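Search this blog Search

Splitting the laundry task planner in two

I have spent most of December moving our laundry task off a single monolithic state machine and on to something I can debug without printing it out. These are my notes, mainly so that Walter Villca and I stop having the same conversation every fortnight.

The old design had one controller, called Staten, that did everything. It took the head camera and wrist camera streams, ran the detector, decided which phase of the task it was in, and sent joint targets to both arms. The phases were named after what we wanted to happen, so there was an OPENING_DOOR and a LOADING, and the transitions between them were written as conditions on time and joint position. If the arm had got to the end of the opening trajectory, the door was deemed open. You can guess how that went.

The new design has 2 processes. Isumeo holds the world state and publishes it. Vasero plans against that state and hands short motion segments to the low-level controller, which is unchanged. Neither of them is allowed to infer a fact from a command. If Vasero has told the arm to pull the door, the door's status in Isumeo goes to "unknown" and stays there until a camera says otherwise.

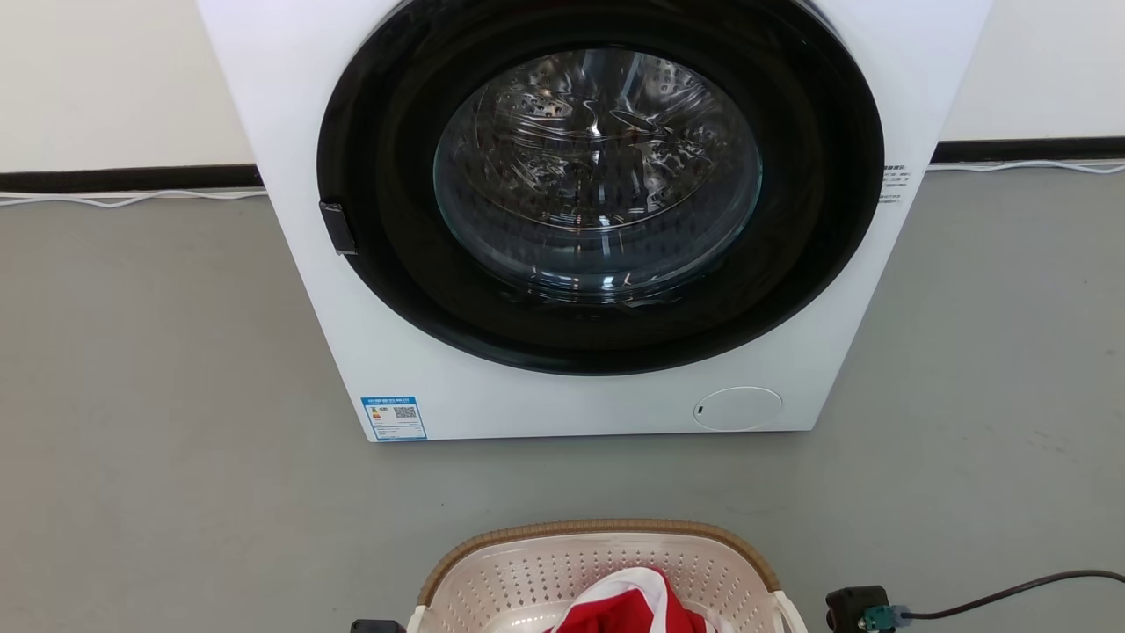
The state itself is small. For the machine we keep a pose, a door status with three values (open, closed, unknown) and an estimate of the drum axis. For the basket we keep a pose, a rim height and a flag for whether there is cloth in it. Every field carries a timestamp, the name of the source that last wrote it, and a confidence. Walter wanted a full scene graph. I argued for a flat table and won, mostly on the grounds that I was the one writing it.

Fields also expire. The machine pose has a long lifetime since washing machines don't wander off. The basket pose is short-lived, because the arm can knock it. Door status has no lifetime at all while the arm is still, and expires at once if a planned segment passes through the door's swing volume. That last rule removed a whole class of failure in which the planner reached confidently for a drum behind a closed door.

Finding the drum axis was the dull part. We fit an ellipse to the outer edge of the round opening and recover the plane from that plus the known diameter. With the door closed the detector sees the rim of the door, and with it open it sees the gasket, and these are not the same circle and do not sit at the same depth. Staten used one diameter for both. The result was a depth error that came and went with the door, which for a long time I put down to hand-eye calibration. I recalibrated the wrist camera 4 times before I thought to plot the error against door status. The two classes now have separate labels and separate models, and the fit refuses to run when the status is unknown.

Glass gave us the other perception problem. The depth sensor returns more or less nothing useful on a tinted door, and what it does return tends to be the drum behind it or a reflection of the room. I mask everything inside the rim and take depth only from the front panel. The panel is flat, matt and large, and a plane fit on it is steady from one frame to the next. Baltasar Aranda suggested using the energy label as a fiducial, as it has a QR code on it. It works at close range and is hopeless from the head camera, so it is in the code as an optional prior with a low weight. I would not build anything on it.
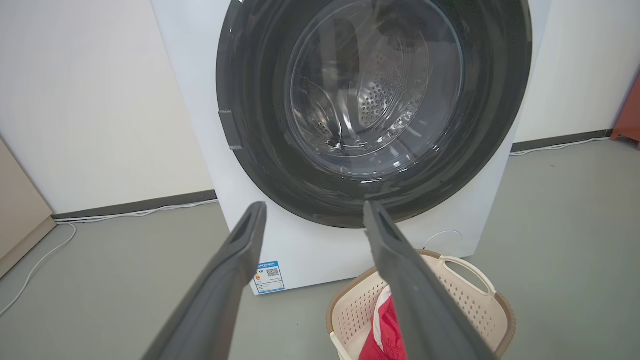 Vasero's approach to the drum is now done in stages, with a stop between each. The first stage brings the wrist to a standoff pose on the drum axis with the fingers spread. The second refines the axis from the wrist camera. The third goes in. The trouble with the second stage is that the fingers are always in the picture, large and dark grey, and the gasket behind them is dark grey too. In a view such as this one the right fingertip lands on the lower rim of the gasket and also runs straight over the basket, so a naive edge detector joins finger to gasket and drags the ellipse downwards. We render the finger geometry from the current gripper width and mask it out, dilated by a couple of pixels. The fit then has a gap at the bottom, and it copes with that well enough provided the upper arc is complete.

The same mask is applied before the basket detector. Previously a finger crossing the basket split it into two detections, and Isumeo would dutifully keep both, swapping their identities on each frame. There is now an association step which merges any two basket candidates separated only by masked pixels. It is crude. It has a threshold in it that I picked by looking at logs, and I'd like to replace it with something I could defend.

Logging is the part I am happiest with. Vass, our replay tool, used to store raw streams and nothing else, so reproducing a planner decision meant rerunning perception and hoping. It now records every write to the state table with its source, and Vasero can be run offline against that record alone. A replay takes seconds on a laptop. I ran 824 recorded planning cycles through the old transition rules and the new ones side by side and read through the disagreements by hand. Most came from door status. A handful were bugs in the new code, including one where I had compared timestamps from different clocks.

Still to do: the cloth flag is a plain yes or no and ought to be an estimate of where to grasp. Cables on the floor are not in the state at all – the base planner treats them as floor. Walter has a branch that adds them as keep-out strips, and I have promised to review it once the association step is tidied up.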